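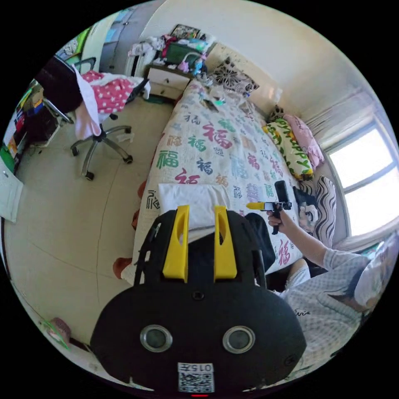 Rafia Bukhari wrote to tell us that the Grudero was too firm for the first fortnight, just right by the end of the month, and that she would like the first fortnight back. We can't do that, but we have put her complaint at the top of the page, where people choosing a mattress may find it more useful than anything we would have put there ourselves.

The Grudero Mattress
Medium-firm, wool and cotton over pocket springs
Made to order in Rillevstead
King size £1,000, delivered
Other sizes on request

What it is

A two-sided, hand-tufted mattress with a layer of wool on each face and a great many small springs in the middle. It has no memory, smart or otherwise. It doesn't connect to your phone, and if you want to know how you slept you will have to ask yourself in the morning.

We have made the same mattress for long enough that it has gone out of fashion and come back in. The only thing we've changed lately is the handles, which used to be decorative and are now handles.

About the springs

The king has 2,038 pocket springs. We mention the number because everybody asks for it, much as people ask how many horses are in a car. Past a certain point more springs simply means thinner springs, and there are mattresses on sale with so many that they must be sewn in by somebody with a microscope. Ours are of a thickness you could pick up and recognise as a spring.

Each sits in its own calico pocket, so that if one of you turns over in the night the other is told about it gently. It won't hide everything. A person who flings himself into bed like a man boarding a moving train will still be noticed.

The wool

British fleece wool, washed and carded, with nothing clever done to it. It lets warmth out in August and keeps it in the rest of the year. It smells faintly of sheep when new, more so in a small room with the door shut, and this goes off in a week or so with the window open. Ho-yin Wu tells us he rather missed it.

Wool also settles. You will get a shallow dip where you lie, and you may feel moved to ring us about it. This is the filling bedding down, and the cure is to turn the mattress. If the dip is still there after several turns, ring us and we'll come and look at it.

How firm is it?

Every mattress maker in the country calls its mattress medium-firm, and so do we. For what it's worth, sit on the edge of a Grudero and you'll sink a little and stop. Lie on your back and you should be able to slide a hand under the small of it, with some effort. Side sleepers of a slight build sometimes find it too much, and we make a softer version called the Mazandarani for them at the same price. Heavier people tend to get on with the Grudero straight away and wonder what the fuss was about.

If the two of you disagree, we can build a king or super king with one half of each. There's a seam down the middle of the springs but none on the surface. Hiu-tung Pan ordered one of these and then found she preferred the wrong side, which was solved by changing places.

Sizes and prices

Single, small double, double, king and super king. We also make odd sizes for old bedsteads, boats and box rooms. Please measure the inside of the frame, in centimetres, at both ends, as old bedsteads are seldom the same width twice.

The super king with a matching sprung divan is £2,111. We know it's a peculiar price. It was arrived at by adding things up, and nobody in the office had the nerve to round it.

Prices have been held since December 2020 and we'd like to go on holding them, though the man who sells us calico has other ideas.

Looking after it

Turn it over and end to end every month for the first year, then with the seasons. It's heavy and does not fold. Two people can manage it if they agree beforehand which way they're going.

Leave the covers back for an hour in the morning. This is the one bit of housekeeping that is improved by doing nothing.

Don't put it on a base with wide gaps between the slats. Anything you could post a paperback through is too wide.

Spills should be blotted with a cold cloth and left to dry. Please don't steam it. A mattress protector is sensible, and we sell a plain cotton one that doesn't rustle.

Delivery and the old mattress

We deliver in our own van, upstairs if the stairs allow. Tell us about tight corners, low ceilings and narrow landings when you order. We once had to take a super king home again from Grirasthorpe after an hour's discussion with a banister.

We'll take your old mattress away for a small charge if it's dry and stripped. It goes to be pulled apart for the steel and whatever else can be used again.

Allow six weeks from order. Colm Ó Ceallaigh makes up the springs and Subbarao Bhat does the tufting and side-stitching, and neither of them can be hurried, as we have found out by trying.

Returns

You have sixty nights. Keep it on the bed for at least thirty of them, with the protector on, and then if you can't get along with it we'll swap it for the Mazandarani or refund you less the cost of the van. Odd sizes can't be returned, there being few other people with your bedstead.

Guarantee: ten years on springs and stitching. Fair wear, pets and trampolining are your own affair.

To order, or to argue about firmness, telephone the Rillevstead workshop. Samples of the cover fabric are free and come by post.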